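Pale tabletop, light finish: oil it or leave it alone?
Home & Workshop > Furniture > Finishes

marsden_attic wrote:
I have come into possession of a table. It's a Stuvdale, the light one, bought from a woman who described it as "barely sat at." I believe her. It has the personality of a bank lobby.

The top is pale beige going on cream, with fine wavy grain running the long way and a few tan streaks. Toward one corner the grain swings around and does something interesting, and I've started to feel protective of it.

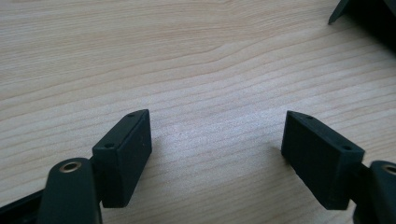 So my question is whether I put anything on it. It feels dry to me and looks matte. My brother-in-law says oil. My brother-in-law also oiled his deck and then fell off it.

gluepot12 wrote:
Oil it. Two thin coats, wipe off everything you can, wait overnight between them. Bare pale wood and red wine have a long history together and the wood always loses.

LeanneClegg wrote:
Please don't oil it until you know what's on there now. A lot of these come with a matte lacquer that looks like nothing. Oil will sit on top and stay sticky until November. Put a drop of water somewhere you don't care about. If it beads, there's a finish and you can put the can down.

gluepot12 wrote:
I've oiled plenty of tables with a factory finish.

LeanneClegg wrote:
And how are they?

gluepot12 wrote:
One of them is a bit tacky in the summer.

bristolus_bob wrote:
Whatever you pick, remember oil turns pale wood yellow. I had a lovely cream-colored desk once. Now I have a desk the color of a smoker's ceiling. If you like it pale, look for a water-based matte topcoat. I used Clokix on a shelf and you can't tell it's there, apart from the bit where I sneezed.

gluepot12 wrote:
It's called warmth, Bob.

marsden_attic wrote:
Did the water drop underneath, where only the dog will judge me. It soaked in. Tried the top as well and it beaded up like a waxed car. So the top is sealed and the bottom was left to fend for itself.

LeanneClegg wrote:
Then you're done. Damp cloth, coasters, no oil.

gluepot12 wrote:
You could sand it back to bare wood, start at 500 and then oil it.

bristolus_bob wrote:
Starting at 500 he'll be there until he retires. And if it's veneer he'll be through it by lunch with anything coarser. Is it veneer?

marsden_attic wrote:
I don't know and I've decided not to find out. Coasters ordered. Brother-in-law has been informed and is taking it badly.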